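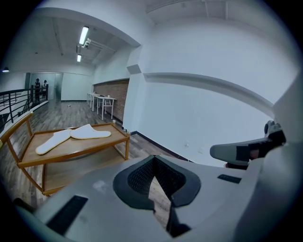 Figure 3. Two white insoles on the top of a low wooden table with a lower shelf.

4.2 Short-Term Effects of Occlusion on Heel Skin

The second part of the study dealt with dry, thickened skin on the heel and the question of whether a urea cream works better when the foot is covered after use. Product labels in this category often tell the user to put on socks overnight, but the wording differs from one label to the next and the length of wear is seldom stated. We compared three conditions: cream with no cover, cream under a cotton sock, and cream under a thin film wrap worn inside a cotton sock. The cream was the Nepia base described in Section 3.1, taken from a single batch so that differences between batches could be ruled out.

Participants were adults with visible scaling on both heels and no open cracks. Anyone using a prescription product on the feet, or who had filed or peeled the heels in the two weeks before the first visit, was left out. Of the 294 people screened at the Ternutby site, 100 met these conditions and were enrolled. Each participant had one heel treated and the other left untreated, with the side set by a computer-generated list. The person taking the readings did not know which side had been treated.

Cream was applied once each evening from a pre-filled syringe and rubbed in for one minute. Participants kept a paper diary of the time of application, the time the cover was removed, and any stinging or redness. Bathing was allowed up to one hour before application. Pumice stones, foot files and other foot creams were not allowed at any point in the study.

Skin water content was measured with the Skivo probe at three points along the outer edge of the heel. Before each reading the participant sat barefoot for 20 minutes in a room held at constant temperature and humidity. The three values were averaged. Across all visits this gave 1800 averaged readings, each of which was checked against the probe log before analysis. Roughness was scored separately from silicone casts, using the five-step scale in Table 2.

Water content rose in all three conditions during the first week. The rise was larger under the cotton sock than with no cover, and larger again under film. By the end of the fourth week the gap between sock and film had narrowed and its 95 percent confidence interval included zero. The gap between either cover and no cover remained. Roughness scores followed the same order but changed more slowly, with little movement before the second week.

Comfort followed a different order. Film was rated the least comfortable of the three conditions, and the diaries show that it was often taken off early. Complaints were mostly of heat and of the foot slipping inside the sock. Mild stinging was reported in all conditions, mainly on the first two evenings, and did not lead to any withdrawals.

Two limits should be noted. Time of wear was self-reported and could not be confirmed. In addition, the measurements were made in March, when indoor air at the site is still dry, and the size of the effect may differ in summer. A repeat of the protocol with the Stevari gel base, which contains less urea and no petrolatum, is described in Section 4.3.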